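Skutgate Hand-Held Teaching Gripper
For recording two-handed tasks by demonstration
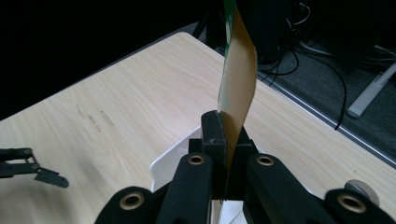

Overview
The Skutgate is a gripper you hold in your hand and use to do a job the way you want a robot arm to do it. A camera on the tool records the view past the jaws while you work. The recording goes to your training computer, and the same jaw design can be mounted on an arm when you are ready to run the task. There is no arm to push around during teaching and no pendant to learn.

It is sold singly or as a pair. Most buyers take the pair, because packing, folding and sorting jobs usually need one gripper to hold and one to work.

Handling thin stock
Cardboard sheet is one of the harder things to teach. It bends when you squeeze it low and swings when you move it fast. The narrow jaws close flat on both faces near the lower end of a sheet, and the rest stands up in view of the camera, so the recording shows how much the material is flexing. Move at the speed you would want from the arm. Demonstrations done at full hand speed tend to play back badly on tall, light pieces.

For printed stock, decide which face should point at the camera and stick to it for the whole set. A sheet that is plain on one side and printed on the other looks like two different objects to the software.

What you get
Single kit: one gripper, one camera with mount, one 200 cm cable, spare jaw pads, printed setup card.
Pair kit: two grippers, two cameras, two cables, sync box, spare pads, hard case.
The recording software, Lasura, is included with both kits and runs on an ordinary desktop computer. A license covers one workstation.

Remote control option
The pair kit can also drive two arms live. With the Tanabe link module fitted, jaw opening and hand position are passed to the arms as you move, and you watch the result directly or on a monitor. We suggest this for tasks where the arm has to reach somewhere a hand won't fit. For open tabletop work, plain hand-held recording is quicker to set up and easier on the operator.

The link module is ordered separately and needs firmware 12 or later on both grippers.

Setting up a station
Use a steady table with room to bring both grippers in from the sides. A plain surface is fine. Keep lighting the same from one recording to the next, and leave enough slack in the cables that they don't pull on your wrist at full reach. Calibrate the jaws at the start of every session - it takes around 40 seconds per gripper.

Begin and end each demonstration with both jaws open and clear of the work. Lasura uses this to find the start and finish. If you drop a part, stop and delete that take unless you mean to teach recovery.

Jaw choices
Narrow flat: sheet, card, envelopes, thin lids. Fitted as standard.
Toothed tip: cloth edges, bags, cord.
Wide pad: boxes and bottles.
Jaws change with one hex screw. Recalibrate after any change, and enter the jaw type in Lasura so it is saved with the recording.

Care
Wipe the jaw faces with a dry cloth. Card dust builds up on the pads and lets sheets slip. Do not oil the linkage. Replace the pads when the surface turns shiny.

Ordering and support
The Skutgate is made and supported by Folusen. Kits ship assembled. For quotes and multi-station orders, ask for Montserrat Esquivel in sales. Questions about mounting the jaws on an arm you already own go to Kenta Honda; please include the arm model and a drawing of the tool flange.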